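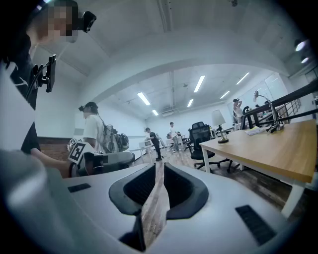 Indoors at the Bennani open day, with the wooden floor just showing.

We had been meaning to get over to Clerkthorpe since July, when a leaflet for the old Bennani lampshade works came through the door, and on Mon 15 December we finally caught the slow train from Flunville and went. It's a lovely ride if you sit on the river side, and the walk up from the station took us 12 minutes (with a stop for buns, I admit!). 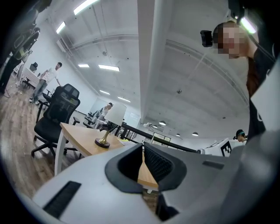

The tour begins in the cutting room, where the linen comes in on long rolls and the whole place smells of warm glue and starch. I could have stayed there all morning. I did get very fond of the furniture as we went round, especially the light wooden tabletop you can glimpse here -- I came home wanting one just like it for the kitchen. The Trisari range, their pleated one, is still sewn by hand, and I was allowed two stitches before the needle was kindly taken back.

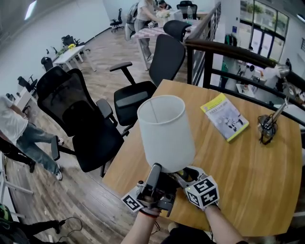

A white fabric shade over the round table, the thin wire showing inside the rim.

Tickets are £5 and include tea. Go early if you want the seconds shop -- the good cream ones had all gone by lunch, so I bought a green one, and it's on the landing now.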